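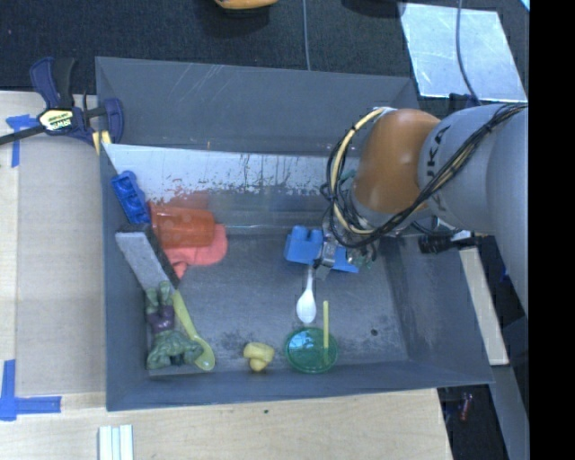 Prüfliste Sortierzelle Halle 2, mit Anmerkungen

Stand März, Frühschicht. Zusammengestellt von der Arbeitssicherheit, Werk Tranuseck
39 mal geteilt | 9 Kommentare

Liste gilt für die Zelle mit dem KUKA-Arm (Mischware, Kleinteile, Rückläufer Spielwaren). Abhaken, Bemerkung dahinter, Blatt in den Ordner am Pult. Bitte leserlich.

1. Schwenkbereich frei
i.O. Bodenmarkierung zum Laufweg ist an der Ecke durchgescheuert, neu kleben.

2. Behälter fest
Metallwanne, Schraubzwinge am Rand. Zwinge nachziehen vor Schichtbeginn, von Hand, kein Rohr draufstecken. Langfristig will ich da eine richtige Halterung. Bei Forwood angefragt, noch kein Angebot.

3. Blaues Klebeband auf der Tischplatte
Nicht abziehen!! Auch nicht beim Putzen. Wer ein loses Stück findet: melden, nicht selber nach Augenmaß kleben.

4. Kabel und Schläuche am Arm
Mangel, offen. Kabelbündel hängt am Handgelenk in Schlaufen, liegt quer über dem Arm. Instandhaltung soll das bündeln und prüfen, ob bei voller Drehung genug Länge bleibt. Bis dahin reduzierte Geschwindigkeit.

5. Greifer
Finger auf Grat und Spiel prüfen, nur bei abgeschaltetem Antrieb. i.O.

6. Inhalt der Wanne
Löffel, Becher, Bausteine, Figuren, alles durcheinander. So ist es gedacht, die Zelle soll ja genau das vereinzeln. Aber: Gebrochene Kunststoffteile vorher raus. Wer nachfüllt, trägt Handschuhe, auch wenns nur Spielzeug ist.

7. Wannenboden und Kanten
Kratzer, Flecken, abgeriebene Stellen, keine Beanstandung. Kanten einmal die Woche mit Lappen abfahren, nicht mit dem Finger.

8. Not-Halt
Beide Taster gedrückt, Arm steht. Quittierung am Pult i.O. Der hintere Taster war mit Kartons zugestellt, sofort geräumt. Zum 2. Mal jetzt.

9. Zugang beim Klemmer
Wichtigster Punkt. Früher hat man in die Kiste gegriffen und fertig. Jetzt: Halt, quittieren, Freigabe abwarten, dann erst Hand rein. Ja, dauert. In der letzten Auswertung 622 Eingriffe, und bei etlichen fehlt die Quittierung im Protokoll. Das geht nicht.

10. Arbeitsplatz der Kollegen an der Zelle
Weniger Greifen, weniger Bücken, dafür stehen und auf die Zelle schauen. Beschwerden über Nacken und Augen haben zugenommen. Stehhilfe ist bestellt. Wechsel alle zwei Stunden mit der Packstation, im Plan eintragen und auch wirklich machn. Wer allein an der Zelle steht, braucht Funkgerät.

11. Unterweisung
Frühschicht komplett, Spätschicht noch offen. Leihkräfte von Vlček bekommen dieselbe Unterweisung, keine Kurzfassung. Das Blatt von Brenuvton ist veraltet, nicht mehr austeilen.

12. Ablage neben der Zelle
Lose Teile auf dem Boden wegräumen. Werkzeug gehört an die Wand.

Ergebnis: Betrieb mit Auflage (Punkt 4). Nachprüfung wenn Kabel gemacht, Punkt 1 und 8 gleich mit anschaun.

Kommentare

packstation_frueh: Wechsel alle zwei Stunden klappt nur wenn drüben auch besetzt ist. Letzte Woche bin ich die ganze Schicht an der Zelle geblieben.

Arbeitssicherheit: Bitte dem Schichtleiter melden und ins Blatt schreiben, sonst seh ich das nicht.

nachtfalter: Das mit der Quittierung ist auch eine Frage der Vorgabe. Stückzahl ist gleich geblieben, die Wartezeit kommt oben drauf.

halle2_spaet: Wann ist unsere Unterweisung? Haben keinen Termin bekommen.

kleinteile: Rücken ist deutlich besser seit der Umstellung, muss man auch mal sagen. Langweiliger ists schon.

nachtfalter: Und die Stehhilfe war schon im Januar bestellt.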